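Up since half five, couldn't sleep, too much in my head. Writing this before the kettle's done so it'll be short. (It won't.)

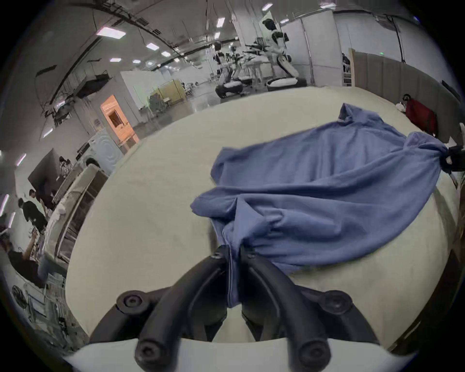
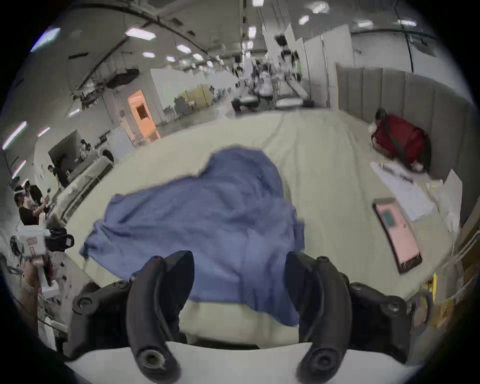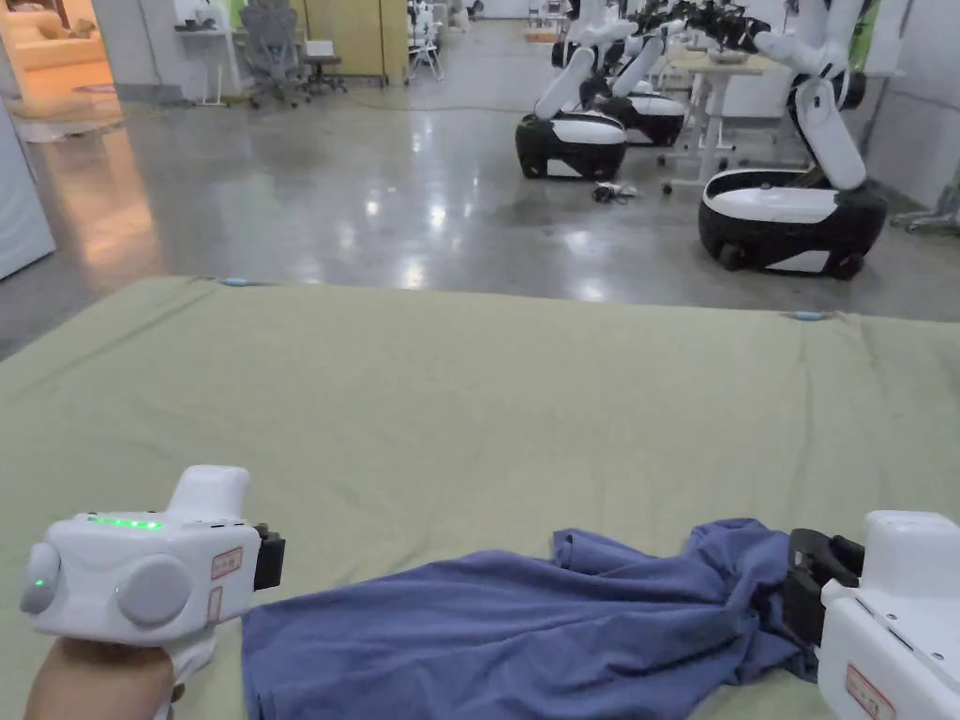
Kastaldale, July

Allotment first. Slugs have had the lot. Every bean I put out last week, gone, stalks like chewed matchsticks. Rezaul says copper tape, Morenike says beer, Mechthild says get up at night with a torch and a bucket. Did the bucket. Got 61 and was very nearly sick. Counted them because I promised Rezaul I would, he's keeping a tally for the whole lane and wants to know whose plot is the worst. Mine, I should think.

Courgettes fine though. Courgettes always fine. Left four on Dilruba's step and ran.

Bus into Villenero at ten, twenty minutes late, driver in a mood. Needed seed compost, string, stamps, a new washer for the outside tap. Came home with stamps and a melon. Tap still dripping as I write, have put the old saucepan under it.

Rang Mum. She's decided against the hip thing until after the wedding, which is her choice, but she was out of breath just getting to the phone and wouldn't have it when I said so. Went round and round. Then she told me all about the Gunawardena boy and his new job for a quarter of an hour and I let her. Must ring again tommorow and not nag.

The wedding. Rajitha wants me to do a reading. Said yes before I'd thought. It's a poem with the word "betwixt" in it. Read it out loud to the runner beans (what's left of them) and got the giggles at the same line every time. Still haven't got shoes. The grey ones pinch and the others have paint on. She's got £40 put by for the flowers on the tables and thinks that'll do it, so I've said I'll cut whatever I've got up here, sweet peas if they hold on, and there's always mint. Jam jars. Need 22 of them, have got nine and one is still full of pickled onion.

Rain about four, proper rain, straight down. Stood in the shed door and watched it go off the roof into the butt. Smelt lovely. Water butt was right down to the green bit so thank goodness. Stayed longer than I meant to, and of course the slugs will be thrilled.

Tea was cheese on toast and half the melon. Melon not ripe. Ate it anyway.

Mechthild came by after with a bag of bean plants she'd grown spare, tiny pots, all labelled in that neat writing of hers. Nearly cried, stupid. Will put them in once they've toughened up a bit, and not before, I've learnt that much. She stopped for a cup of tea and we talked about Olevel, the year of the caravan, her brother and the gas bottle. Hadn't laughed like that in ages.

Nearly ten now and still light. Torch needs batterys. Back up there with the bucket in a minute, coat's still wet from earlier, will have to be the old green one. Ring Mum. Jars. Shoes!!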